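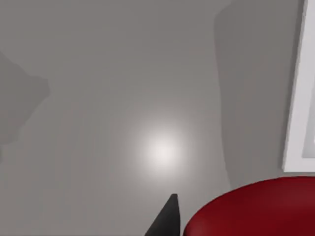
ok quick one before I have to load the car. The group show at Vestergaard opens Saturday and I said I'd write something and it's already 11 at night, so.

I've got three pieces in. Two of the ink drawings and the big one, the one I kept calling the laundry painting even though there's no laundry in it anymore. Painted it out in July. You can still see the clothesline if you stand off to the side. I like that it's there.

Getting in was kind of a fluke. They put out an open call, I sent my stuff at the last minute, forgot to attach the size sheet, sent it again, forgot it again. Third email had it. 861 people applied, according to the letter, and I read that line a few times standing in the kitchen. Then I saw the hanging fee and sat down.

Things still not done:

- wire on the back of the big one
- labels (typed them, printer says no)
- price list!!
- find the good drill bit

Prices. Ugh. I've gone back and forth all week. The last show I did, at the Flemer building, I put everything at 100 bucks and sold two and felt weird about it for a month. So the drawings are going up a bit. The big one I wrote down at 2000, crossed it out, wrote it again. It took all spring and most of a tube of the Seneline blue that they don't carry at the shop anymore. Leaving it. If it comes home with me it comes home with me, there's a wall for it.

Frames. I did the drawings myself and the corners are fine from three feet away. Don't get closer than that. The big one is unframed, just painted edges, partly a choice and partly the quote I got from the frame place.

Dropped by the space on Tuesday to look at my wall. It's the one on the left past the desk, next to the bathroom hallway, so everbody will have to walk past it at some point. Fine with me! Ceiling's high, floor slopes a little toward the back. Somebody was already hanging these huge woven things in the middle room and I stood there way too long looking at them and had to feed the meter twice.

Opening is 6 to 9. There's a band, I think, or one guy with a keyboard, the email said both. Snacks. Parking behind Vestergaard fills up fast so use the Vunavmont lot across the street, its free after 5. Side door has the ramp.

I'll be the one in the green coat standing nowhere near my own paintings. Come say hi anyway. The show stays up for a month if you can't make the opening, but the weekday hours are short and they close for lunch, so call first.

ok. Drill bit.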